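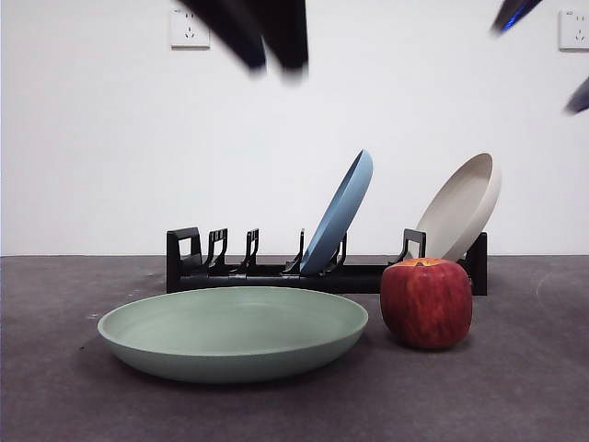
Por Benedita Cordeiro
Redactora de Vida doméstica

Mi vecina Shirley Lavoie cena a las siete y cuarto, de pie, y lo llama vivir sola. Yo tardé 12 años en llegar a ese grado de franqueza. Durante los primeros ponía mantel, encendía una vela y masticaba mirando al frente, como en un retrato oficial.

La industria se ha enterado de que existimos. Gerketti vende una sartén para un solo huevo a un precio que daría para 600 huevos, y en julio Brundora presentó una vajilla «individual» de ocho piezas. Ocho. Supongo que una es para llorar. 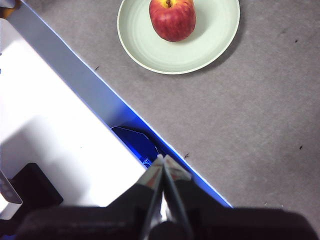 Plato verde pálido, manzana roja: una cena que no admite sobremesa.

Anel Le Roux, que lleva más de dos décadas dando clases de cocina en Elteslow, sostiene que el problema son las recetas. Todas salen para cuatro. «Divides entre cuatro y te queda un cuarto de huevo», me dijo, con el tono de quien lo ha intentado.

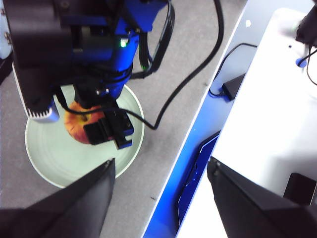

Sus alumnos aprenden a congelar caldo, a comprar dos puerros sin pedir perdón y a cenar fruta cuando toca cenar fruta. El más aplicado, Alfie Wainwright, enviudó en primavera y ya domina las lentejas. Le salen para seis. Las reparte por el rellano en tarros sin etiqueta y nadie se atreve a devolvérselos vacíos.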